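Skolness Institute of Hospitality and Facility Services
Housekeeping Practice I
Handout 8: Cleaning Cloths, Their Selection, Use and Laundering
Instructor: Sabina Slanina
Laboratory supervisor: Tzu-hsuan Tai

Reading before class: Chapter 2 of the course reader, sections on fibers and soils.

1. Scope

This handout covers the reusable cloths issued in the practice rooms at Trovutwood Hall. Disposable wipes and floor pads are treated in a separate handout. Students are expected to know the color code and the folding procedure before the first practical session.

2. Terms

Microfiber: a fabric made of very fine synthetic fibers, usually polyester combined with polyamide. The split fibers give the cloth a large surface area and allow it to pick up dust and grease with little or no detergent.

Weight (GSM): the mass of the fabric in grams per square meter. The general-purpose cloth used in this course is rated at 300. Thinner cloths are preferred for glass.

Border: the finished edge of the cloth. It may be hemmed, overlocked or heat-cut. Stiff borders can mark soft finishes and should be turned inward during folding.

3. Color code

Blue: desks, shelves, sills and other general surfaces
Green: food preparation areas
Yellow: washbasins and tiled walls
Red: toilets and urinals

A cloth does not move from one area to another, even after laundering. Cloths whose color has faded so far that the code is in doubt are handed to the laboratory supervisor.

4. Folding and wiping

Fold the cloth in half and in half again. This gives eight clean faces when both sides are used. Wipe in overlapping straight strokes, beginning at the far edge of the surface and working toward the body. Change to a fresh face when the one in use is visibly soiled. A bunched cloth presents an uneven surface and leaves areas untouched; it is acceptable only for taking up a spill before the surface is wiped properly.

5. Inspection

Open each cloth fully before use and check the pile, the border and the label. Look for grit caught in the folds, loose stitching at the corners, and stiffness from heat damage. The sewn label carries the fiber content and washing instructions where the maker provides them. Fold it to the inside before working on polished or lacquered surfaces.

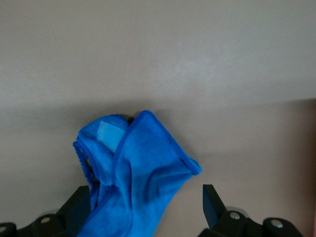
Figure 1. Blue microfiber cloth, bunched, with hemmed border and small pale blue label.

6. Laundering

Wash microfiber separately from cotton, which sheds lint into the pile. Do not use fabric softener or chlorine bleach. Tumble dry on low heat or hang to dry. Used cloths go into the bin marked for their color at the end of each session.

7. Assignment

Prepare a one-page inspection record for two cloths of different colors, noting the condition of the pile, border and label of each. Submit the record to Ms. Slanina in Room 89 by 1st August.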